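Can you trust a chart?

A chart is a picture made out of numbers. Grown-ups love them. They put them in reports, on the news and on big screens in meetings, and then everybody nods. But a chart can be perfectly correct and still give you the wrong idea, so it pays to be a bit suspicious.

Who makes charts?

Mostly, computers do. Somebody types in the numbers, picks a shape – bars, lines or a circle cut into slices – and the program draws it. That takes a few seconds. The program doesn't know whether the numbers are any good. If you type in that your cat is 210 years old, it will draw you a very neat bar for a very old cat.

So the first thing to ask is: where did the numbers come from?

Suppose a chart says that children in Girville like swimming best. Did someone ask all the children in Girville? Or did they ask 8 children who were standing outside the swimming pool? Both charts could look exactly the same. A good chart tells you who was asked, usually in small writing underneath. If there isn't any small writing, I start to wonder.

The trick with the bottom of the bars

Imagine two schools, Nurdale and Jaunzems. In a spelling test, Nurdale got 100 words right and Jaunzems got 98. That's a gap of 2 words, so they did nearly as well as each other.

Now draw the bars. If the bottom of the chart is 0, the two bars are almost the same height. Fine. But what if the bottom of the chart is 97? Then the Jaunzems bar is one step high and the Nurdale bar is three steps high. It looks as if Nurdale is three times better at spelling! No number has been changed. Only the starting point has.

Look at the numbers up the side before you look at the bars. Some programs choose the starting point for you, so the person who made the chart may not have noticed either.

The trick with colours

Red makes people think of danger and green makes people think everything is going well. A program will let you paint any bar any colour you like. A small, harmless number painted bright red can look like terrible news.

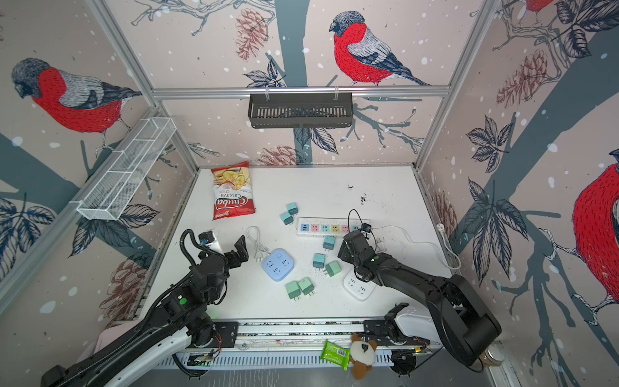
Colour can also leave people out. Some people find red and green hard to tell apart, and a chart that uses only those two can be useless to them. Stripes or labels help.

What about charts that move?

Some programs make bars that grow and circles that spin. They are fun to watch. I'm not convinced they help. By the time you've worked out what one bar means, it has turned into something else. Ask if you can see it standing still.

Try it yourself

Ask your family how many glasses of water each person drank today. Write the answers down and draw a bar for each person, starting from 0. Then draw the same chart again, starting from a bigger number, just below the smallest answer. Show someone the second one on its own and ask them who drinks the most, and by how much.

Then show them the first one, and see if they change their mind.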